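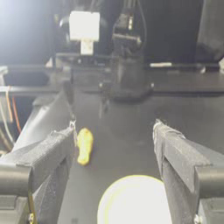 Figure 5.1 A padded gripper open over a small yellow object, with a second arm behind.

Chapter 5
What Will the Whole Cell Cost?

Now we get to spend some money! When Teresa Salgado planned the first packing cell at Wodisance, the arm was the easy line in her budget. Then came the fingers, the pads that wear and need replacing, the cables, the table, the lights, and 40 hours of training for the crew. Her parts list ran to 473 items, and she loved every page of it.

In this chapter you will build a list like hers, starting with the piece you want to pick up and working back to the wall outlet. Keep a pencil handy, and leave a wide margin for prices that change.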